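Hearing aids whistle and clip in the kitchen
Hearing Support Forum > Devices and fitting

Ettore Santoro
Moderate sloping loss in both ears, fitted with Vedia behind-the-ear aids in September. Speech in a quiet room is fine. In the kitchen, every dish set down sounds like a gunshot, and I get a short whistle when I lean near the wall cabinets. Firmware is current, domes are closed, size medium. Is this a setting or a fit problem?
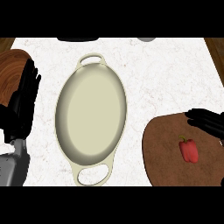 Matlala
Probably two separate problems. The bang is impulse noise, and the fix is in the fitting software: ask for transient reduction to be raised one step. Hard surfaces make it worse. A big oval pan on a marble countertop, with nothing under it, is close to a worst case for a compressor with a slow attack time. A folded towel under cookware helps in the meantime. The whistle is feedback. Have the feedback test rerun with the domes you wear now.

Ada Farina
Agree on the feedback test. Mine took 80 seconds per ear. I also had a kitchen program added with gain cut by 9 dB above 4 kHz. Speech is a little duller in it. The follow-up visit cost 195 because my service plan had lapsed, so check yours first. 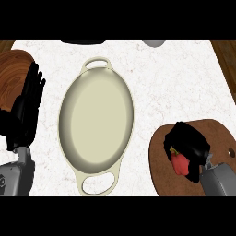

Zevero
just turn them down

Related threads
Closed domes or custom molds for sloping loss
Anness TV streamer drops the left ear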